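Comparison of Two Gripper Controllers in Simulated Household Scenes
Project Report, Introduction to Robotic Manipulation
Submitted by Oanh Lâm
Wed 18 April

Background

The course asks each student to carry out an independent comparison of two components of a manipulation system and to report the results in a form that a later student could repeat. This report compares two controllers for a parallel two-finger gripper. The first, called Moulin in this report, moves the gripper along a path computed before motion begins. The second, called Gutar, corrects the motion continuously from the image supplied by the wrist camera. Both controllers were written by earlier students in the program and are kept in the department's shared code archive.

All work was done in the Skurnon simulation environment. No physical arm was used. The arm model, the finger geometry and the camera position were held the same for both controllers, so that any difference in outcome could be assigned to the controller alone.

Question

The project set out to determine which controller more often completes a simple pick in a cluttered household setting, and what kinds of failure each one produces. A secondary question was whether the wrist camera gives Gutar enough information when the light is low. The existing notes in the archive mention this as a concern but give no measurements.

Method

Each controller was given 100 pick attempts. An attempt began with the gripper open and ended when the target had been lifted clear of its support, or when the time limit was reached. Targets were drawn from the standard Gronstead object list, which includes food, kitchen tools and flat items. The same list of targets, starting positions and lighting settings was used for both controllers, in the same order.

A pick was recorded as complete only if the object stayed between the fingers for the full holding period. Objects that were lifted and then dropped were recorded as failures. Attempts in which the gripper touched a neighboring object were marked separately but were not disqualified.

The wrist camera was saved at every control step. These views proved more useful than the numerical log when the cause of a failure had to be decided, and I recommend that future projects save them from the first day of testing. My own early trials in August were run without them and had to be set aside.

Results

Gutar completed more picks than Moulin on rounded objects. The difference was clearest where the target stood close to other items and a small error in the starting estimate would bring a finger down on a neighbor. Moulin was faster on nearly every attempt. When its first estimate was correct, the pick was completed without hesitation.

Neither controller performed well on flat items. The fingers are wide in relation to the thickness of a card or a picture, and an approach from above offers no edge to hold. Moulin usually closed on nothing. Gutar tended to hover and make small corrections until time ran out — a failure that looks harmless in simulation but would waste a great deal of time on a real arm.

Low light affected Gutar as expected. On dark surfaces the controller sometimes lost the outline of the target and drifted to one side. Moulin does not use the camera after motion begins and showed no such drift.

Wrist camera views, fingers open: food and a teal-handled utensil by a marble countertop, and pictures lying flat on a dark gray surface. 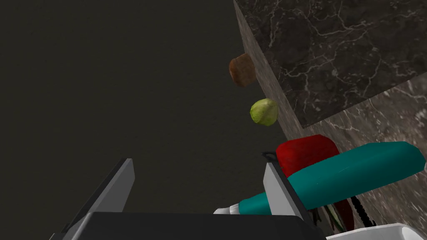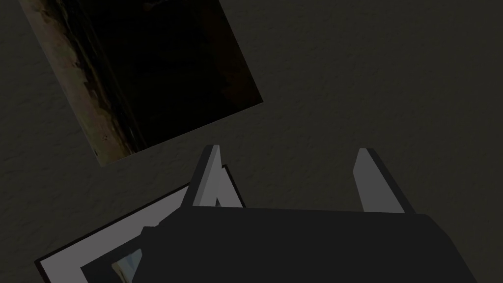

Discussion

The results do not support choosing one controller for every task. Gutar is the better choice for crowded arrangements of solid objects, provided the lighting is adequate. Moulin is preferable where the position of the target is already well known and speed matters. A combined approach, in which Moulin performs the long approach and Gutar takes over near the target, appears reasonable and would require only modest changes to the existing code.

Two limits of the study should be noted. The contact model in Skurnon treats all surfaces as equally slippery, which probably makes smooth objects easier to hold than they should be. In addition, only one finger shape was tested. The poor results on flat items may belong to the fingers more than to either controller, and a thinner fingertip should be tried before any conclusion is drawn about that group of objects.

The target list, the settings files and the saved camera views have been placed in the course archive under the project title. Students who wish to repeat the comparison should check the time limit before starting, as the default value is shorter than the one used in these trials.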